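Support > Closed tickets > Hot water and plumbing

Posted in April by the ticket owner, Skiluddale

Subject: Hot water drops out at the kitchen tap, third report

Opening this again because the last ticket was marked resolved and it isn't. The unit is a Brornine continuous flow gas heater on the outside wall, on the laundry side of the house. Hot water at the kitchen tap runs properly for a minute or so, goes cold, then comes back if I shut the tap and open it again. The shower doesn't do it. The laundry trough does it sometimes.

The first reply told me to "check that the gas is on". The gas is on. The cooktop runs off the same line and has never so much as flickered. I'd ask that whoever picks this up reads the earlier notes before sending the standard list again.

Entry 1, 7 am

Followed the standard list anyway so it can't be held against me. Power off at the outside switch, waited, power back on. Controller came up with no fault code. Ran the kitchen tap on full hot. Went cold the same as before. No code during the cold patch either, and I find that hard to square with the manual's claim that the unit "reports all ignition faults".

Entry 2, same morning

Cleaned the inlet filter. It had a bit of grit in it, not much. The help page says a dirty filter is the cause in most cases. I have my doubts about "most cases" when the page doesn't say where that comes from. Refitted it, checked for drips, ran the tap. No change.

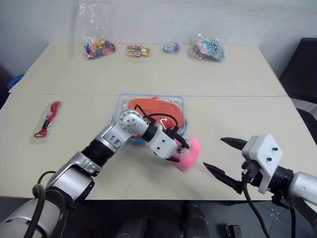

Set point on the controller was 50. Dropped it a few degrees on advice from the phone line, who said the unit may be cutting out on over-temperature. If that were so I'd expect the shower to cut out first, as it's the closest outlet to the heater. It didn't help. Put it back to where it was.

Entry 3, 3 pm

Did a bucket test, which should have been the first thing anyone asked for. Kitchen tap on full hot took far longer to fill the bucket than the bath did. I didn't time it with a stopwatch but you wouldn't need one. The kitchen mixer has a water-saving aerator in the spout, fitted by the Mornthorpe plumbers when they did the sink. The laundry trough has one as well. The shower head is the old sort.

So my theory is low flow. The heater needs a certain amount of water moving through before it will light, and it shuts the burner off if the flow falls under that. I put this to the phone line and was told it was "unlikely with this model". I asked what the minimum flow was for this model and was told it would be in the manual. It's on page 12, in a table, and the label on that row is so small I had to take a photo and enlarge it.

Entry 4, next day

Unscrewed the kitchen aerator. There was scale on the mesh and a scrap of old thread tape stuck across part of it. Left the aerator off and ran full hot for 8 minutes. It stayed hot the whole time. Screwed it back on without cleaning it and the water went cold again. Did that twice to be sure, as I've been burned by coincidences before with this heater. 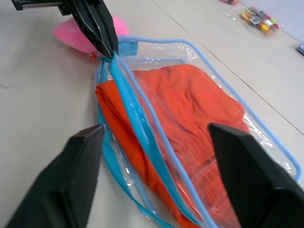 Soaked the aerator in vinegar over lunch, picked out the tape and scrubbed the mesh with an old toothbrush. Refitted it. Hot on full, no drop out. On half flow it still cuts out, though the manual would say that's normal. I'd say a heater sold for a family kitchen ought to cope with someone rinsing a cup, but I accept that's a complaint and not a fault.

Reply from Song Home Services, service desk

Thank you for the detailed notes. As the appliance is operating within its specification we are happy to close this ticket. We recommend an annual service to keep your unit running at 100 per cent.

Entry 5

Please don't close it yet. Two things are outstanding.

First, the laundry trough. I cleaned that aerator the same way and it's better, but it has gone cold once since. I want to know if the flow sensor can be tested on site or if it has to come out. "Annual service" doesn't answer that, and the price list doesn't say if the sensor is covered by it.

Second, the help page. Please add blocked aerators to it, above the part about calling a technician. I was quoted a call-out fee for something that was sorted with vinegar.

Status: Closed by service desk. Reopened by customer. Awaiting reply on flow sensor.

Tags: continuous flow, cold water, aerator, inlet filter

Contact the service desk | Copyright Song Home Services | Back to top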